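Lunch this week has been sandwiches, mostly open-faced, on round buns. I bought 3 heads of lettuce when they were on sale and I have to use them up before they go limp. I keep the washed leaves in a clear container – easier to see what's left. 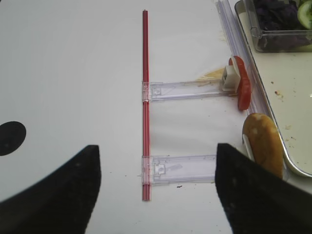
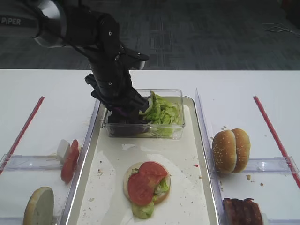 Lettuce on the bun first, then two slices of tomato.

Cameron Sheehan told me to salt the tomato and let it sit for a bit before it goes on. I tried it in May and still do it. Mustard is optional. Iman likes hers with cheese – I leave it off. Tomorrow I'm making soup.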